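Keeping Pay Stubs and Pension Papers in Order at Home

Posted 2021-07-08 by Bożena Pawłowska

Anyone paid by a city, county or school district ends up with a lot of paper. I worked in the Stunska county payroll office until I retired, and most of the people who came to the window with a problem were missing one sheet. A kitchen drawer and an hour a month will take care of it.

Sort by employer first, then by year

Use one folder per employer. If you moved from the road department to the library, treat those as two employers even if the checks looked the same. Service credit is often figured separately. Inside each folder, put the newest year in front.

Check the deduction line

Look at the pension contribution on every stub. Patricio Fuentealba, a retired bus mechanic on my street, found 8 months with no contribution at all. He had the stubs, so the correction took one visit. The missing amount came to $2,683.

Write the running total in pencil on the last stub of the year. Compare it with the annual statement, which our county mails in February.
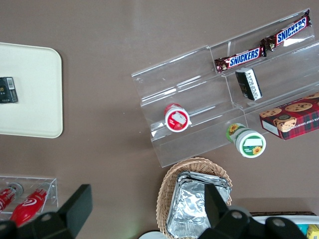
Keep the right things and shred the rest

Keep these for good:
- Appointment letters and any change of grade
- Annual pension statements
- Beneficiary forms, with the date received stamped on them
- Records of unpaid leave

Regular stubs can go once the annual statement matches and your taxes for that year are settled. I keep mine three years anyway. Shred anything with a Social Security number.

Know your dates

Under our plan you can ask for an estimate at 51 and draw a reduced pension at 55. Yours may be different, so copy the ages from your own handbook onto the front of the folder. Ask for the estimate in writing.

If a payment is late

Wait two business days, then call the payroll office and have your employee number ready. Write down the time and who you spoke to. For retirees, call the pension office instead. Payroll can't see those payments.

Paper that sticks or curls

Stubs from the older printers fade in sunlight. Photocopy them and staple the copy behind the original. Don't use tape over the figures.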